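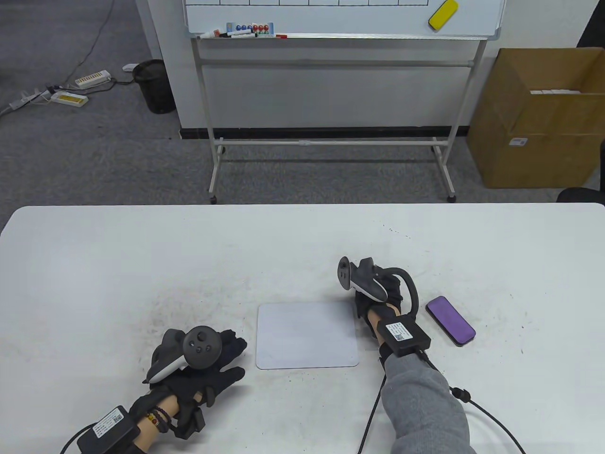
**Ticket:** left hand data drops out in the middle of episodes
**Opened by:** Chantelle Potgieter
**Project:** Plitport, tabletop set
**Status:** waiting for second check

**Problem**

When we record examples at the white table, the left wrist stream stops for a moment and then comes back. The right side stays good. The recorder gives no warning, so the operator continues and we find the gap only in the Greder viewer. In the last batch of 450 episodes, most of the gaps come when the left arm reaches far forward.

**What I tried**

1. Restarted the recorder and paired both controllers again. No change.
2. Changed the battery in the left controller. No change, and the controller pose has no gaps in any case. Only the wrist module is affected.
3. Swapped the cables between left and right. Now the gap is on the right side and the left is clean. I repeated this 2 times with the same result.
4. Moved the cable by hand near the plug while watching the live values. They freeze when it bends toward the elbow.

So I believe the cable is bad and the module is fine. I have put tape on it with the word BAD – please do not return it to the drawer.

**Still open**

- Robichaud has ordered new cables from Hirkoser. Until they come we use the spare, but it is shorter and pulls a little when the operator stands.
- The full set has 3,639 episodes. I would like to run the gap check on all of them before the next training. Can someone tell me what length of gap we accept? I used 4 frames, but this was my own guess.
- Please add a sound in the recorder when a stream freezes. The operator is looking at the hands and does not see the screen.

**Update, 3:40 pm**

Spare cable is on the left side. First episodes have no gaps. I leave the ticket open until the check is finished.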